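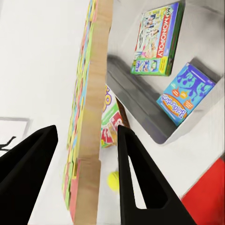

Pastel squares down the side of a tall board.

Breakfast club: autumn hours and prices

The breakfast club at Flekholm opens again on 17 September 2019. The doors will be unlocked at 7 and food is served until the first bell. Children who arrive after that can still have toast and fruit to take with them, but not cereal, as the bowls have to be washed and put away before lessons.

The price goes up from 2 francs to 2 francs 50 a morning. We held it down for as long as we could. Milk and bread both cost more than they did in May, and our supplier, Skurport, now charges for small deliveries. Families with more than one child at the club pay the full price for the first and half for the others. Please pay by the month if you can. 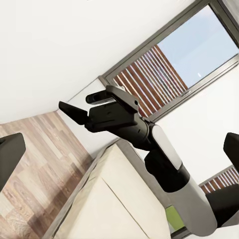 Selina Fankhauser writes that the new start time suits her, but that the side gate was still locked on several mornings last term and her two had to walk all the way round by the main road. Could it be opened at the same time as the doors? She would also like to see porridge back on the menu once the weather turns.

The gate is now on the same key as the hall, so whoever opens one will open the other. Porridge will be served again from the first cold week. It was dropped in the spring when very little of it was being eaten.

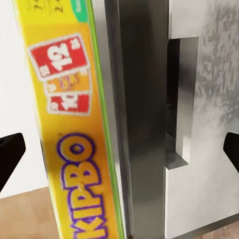
KIPBO, side on.

On sugar, the rule is the same as last year. Sweet cereals are offered once a week and plain ones on the other days. Children may not bring their own from home. We have had this out with some of the older ones already.
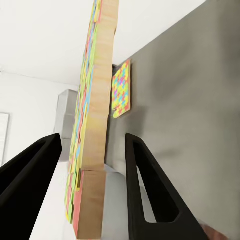

Safta Sârbu

Allergy forms must be filled in again, even if nothing has changed. The old ones were thrown out over the summer. Spare copies are in the tray by the office, or ask Gebhard Pichler, who also has the list for helpers. We are short of people for clearing up, mostly towards the end of the week. It takes half an hour and you get a coffee. Lost property from last term is in the blue crate until the end of the month.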